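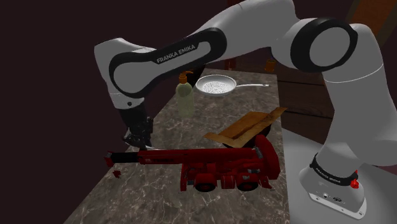
## Where Does the Counter Space Go? A Term Project on Shared Kitchens at Stuton House

Shamim Kakakhel
Housing and Everyday Life, second-year project

### How I came to the question

I grew up in a family where the kitchen counter was the desk, the mailroom, the sewing table and, once in a while, the place where dinner got made. When I moved into Stuton House I expected something similar, and what I found was four kitchens that looked almost the same on the floor plan and felt completely different to cook in. In one of them people lingered and shared their rice. In another, folks came in, microwaved something and left again with their coats still on. I wanted to understand why, and my tutor was kind enough to let me spend a whole term on it.

My question, after a good deal of trimming, was this: how does the way a shared counter is used affect whether residents cook there at all?

### What I read first

There is plenty written about kitchen layout, most of it concerned with the distance between the sink, the stove and the refrigerator. I found it useful but a bit lonely, as it nearly always imagines one cook. The Farooqui housing pamphlet, which our library keeps in a box with no lid, was much closer to what I needed. It treats the counter as a kind of common land and asks who gets to leave things on it, and for how long. I borrowed its three headings for my notes: things in use, things waiting, and things that live there.

### What I did

I visited the 4 kitchens through November, always at six in the evening, and wrote down what was on each counter and how much of it was clear. I also left a paper questionnaire by each kettle and got 31 back, some of them with very generous comments in the margins (and one with a soup recipe, which I have since made twice). Finally, I talked at length with residents in the second-floor kitchen, who were patient with me even when their onions were burning.

I measured clear space in square inches with a tape measure. Each counter has a total of 2,000 square inches, so comparing them was easy enough once I had learned to work around the toasters.

### What I found

The things in use were hardly ever the problem. People chopped, stirred and cleaned up much faster than I had expected. The trouble came from things waiting - a pan soaking, a grocery bag whose owner had gone to take a phone call - and even more from things that live there. In the ground-floor kitchen, the everyday permanent items left only 750 square inches clear before anybody had started cooking. That was also the kitchen where the most people told me they mainly used the microwave.

The second-floor kitchen had nearly as many belongings in it, but they were kept on a Hikuten shelf that a former resident had put up over the counter. Several people mentioned that shelf with real affection. One wrote, "I can put my cutting board down without asking permission," and I think that sentence taught me more than my tape measure did.

I had guessed that friendliness would come first and tidiness would follow. My notes don't settle it either way. Residents on the second floor did know each other better, but several had moved in together from Flerkholm Hall and were friends already.

### Weak points

I only visited at one time of day, so breakfast is missing completely, and so are the late-night cooks, who I am told are the best ones. My three headings also overlapped. A bowl of lemons might be waiting or it might live there, and I changed my mind about the lemons more than once.

### What I would suggest

A shelf for the ground-floor kitchen would be a cheap place to start. I would also like to see one stretch of counter in each kitchen marked as clear by agreement, with residents choosing which stretch. If another student takes this up, I would gladly hand over my notebooks, and I'd ask them to go at breakfast.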